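Finger slip and the August recall: your questions

We've had a great pile of messages since we asked everyone to check their Flasero hand grippers, and we love how closely people have been looking at their gear. The most common questions are below, with answers from Wichai Prasertsri and the rest of the bench crew at Tresach.

What went wrong?

A small screw at the base of the right finger could work its way loose after a lot of squeezing. Once it backed out, the finger leaned a little to one side and the recorded opening no longer matched the real one. The software thought the grip was closed when there was still a gap, so a robot trained on that session would reach for a plate, close on air and carry on quite happily with nothing in its hand!

When does it start?

The earliest one we saw was at 2000 squeezes. Plenty of pairs went well past that with no trouble, but please check yours at 200 squeezes and again every 200 after that.

Why did it show up on plates first?

Rims are hard on the finger. With a block or a cup the load goes straight down the middle, but on a plate you press with the tip and it twists.

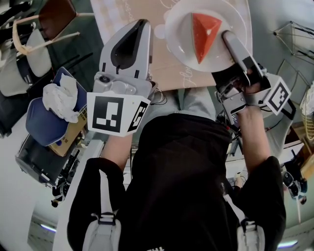 That twist is what walks the screw out. Food pieces on the plate make it worse, as people tilt their wrist to stop things sliding — we all do it, and it's good technique, so please don't change how you work.

How do I check mine?

Switch off, close the finger gently and wiggle the tip sideways. Any click or play you can feel means stop using it. Then look for a gap under the screw head. It takes a minute with a torch.

Can I just tighten it myself?

Please don't. The old screw has no thread lock and will come loose again. The Riquelme repair kit has the new screw, a washer and a 10 page guide with really clear drawings (Wichai did them by hand and they're lovely).

Could somebody get hurt?

We've had one pinched fingertip at our Cultosthorpe workshop, no broken skin. Keep your free fingers behind the trigger guard, and don't reach across to steady a loose finger while the power is on.

Do I have to throw out my old recordings?

Probably not! Run the opening check on each session. If the closed reading drifts, set that session aside and send it to us. We've already rescued 12 sessions by correcting the offset, and the colour and position data were fine in all of them.

How long is the repair?

Kits go out the day after you write in. Send your serial number and which hand is affected, left or right.

Last updated 2 October 2023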